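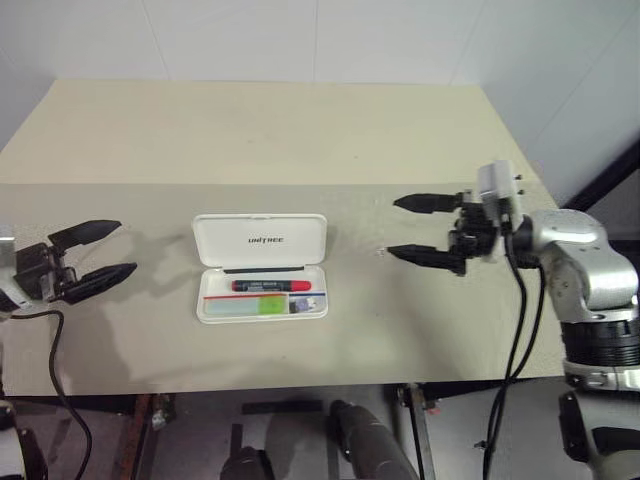
Védís Hedegaard writes that she has a hard-sided case for every gadget she ever bought, that all of them are full of pens, and would we please tell her whether this counts as storage.

It does, Védís. Whether it counts as organized storage depends on what happens when you open one in a hurry. A few things learned at the Butlow household, where the hinged case has been breeding in the hall closet since June:

Keep it to one job. A case that holds a marker and the things you use the marker on will be put back. A case that holds a marker, a spare key and half a birthday candle is a drawer with a lid.

Label what's inside, on the outside. The maker's name is very handsome up there, but "UNITREE" will not help your brother-in-law find the red pen. Masking tape will. So will he, eventually, by opening all 6.

Store markers flat. Standing on end, they send the ink to whichever tip you don't want, and you find out while addressing a package.

Open the case on a table, well back from the front edge. If the lid stays upright by itself, good. If it flops, put a wall behind it. Do not open it on your knees in the car, however well that went last time.

Wipe white plastic before it needs wiping. A damp cloth and a drop of dish soap will see to dust and fingerprints. Marker is another matter: try rubbing alcohol on a hidden corner first, and if the corner survives, carry on.

Then close the lid and listen for the click. No click means something is sitting in the hinge. At our house it has been the cap of the marker every time, and the marker has been blamed every time too.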